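Lundby House Residents' Meeting
Minutes, March

Present: Kimutai Minja (chair), Anas Rizk, Jairo Apaza, Yhon Tamayo (minutes)
Apologies: Jhosep Arango
Started 7:10 p.m. in the second-floor lounge.

1. Last minutes

Accepted with one correction. Anas did not "agree to look into" the hallway light. He said someone should look into it. The light is still out.

2. Shared washroom, second floor

Kimutai reported that the shelf order from Flalla has been delayed again. The new delivery window is "spring." Jairo asked which spring. The price is still $194, and Anas wanted it noted that he thought this was too much for a shelf the first time it came up and has heard nothing since to change his mind. Kimutai said the deposit is paid and canceling would lose it. Left as is.

Until there is a shelf, things will keep ending up on the rim of the basin. Kimutai proposed one container per room. Jairo said the rim doesn't have space for one container per room and asked if anyone had measured it. No one had. Yhon will measure before the next meeting.

3. The hair dryer

This took up most of the evening.

The shared dryer is used by 8 residents and is getting scruffy. Kimutai's view is that the cord is the real trouble. People wind it tight around the handle, the next person yanks it loose, and sooner or later it will fail where it meets the handle. He would like it coiled loosely or hung up. Anas asked if there was any evidence that loose coiling makes a cord last longer. Kimutai said the leaflet that came with it tells you not to wrap it. Anas pointed out that leaflets say all kinds of things. The leaflet could not be found.

Jairo raised a different point. He has come across people unwinding the cord over the washbasin, and he doesn't like it. His suggestion is that the dryer be picked up, unwound and put away on the far side of the room, well clear of the faucet. Anas said the far side of the room has no outlet. Jairo said unwinding a cord doesn't call for an outlet. This was accepted, a little grudgingly.

Proposed: the dryer is not to be handled over the basin, plugged in or not. Passed, 3 in favor, Anas abstaining. He doesn't object to the rule but doubts anyone will follow it, and he reminded the meeting of the sponge rule.

Cleaning: Jairo tried a damp cloth on the casing, with the dryer unplugged, and was not impressed by the results. Yhon suggested a cleaning paste from Bumgate. Anas asked what was in it. Yhon didn't know. No purchase for now.

Replacement: Jhosep sent a note asking for a new dryer and a wall hook. The meeting saw no case for a new dryer while this one runs. The hook was approved, up to $4. Kimutai will buy it. Jairo asked for a screw-in hook, as the last stick-on one came down with the paint attached.

4. Basin drain

Jhosep's note also says the basin is slow to empty. Jairo hasn't noticed it. Kimutai called Pacheco Plumbing, who offered to come and look but wouldn't give a price over the phone. Anas is against any visit without a price. Agreed to clean out the drain ourselves first and see if Jhosep still thinks it's slow.

5. Other business

Anas asked that the agenda be sent out before the meeting next time, and with times against the items.

Actions
Kimutai: hook; chase Flalla for an actual delivery date
Yhon: measure basin rim; type up the dryer rule for the washroom door
Jairo: drain
Anas: hallway light (under protest)

Closed 8:25 p.m.

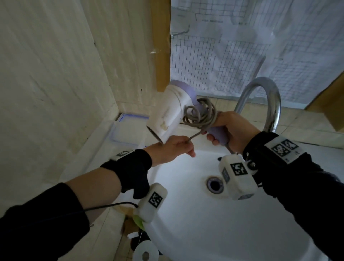 Item 3: the hair dryer and its cord, over the washbasin.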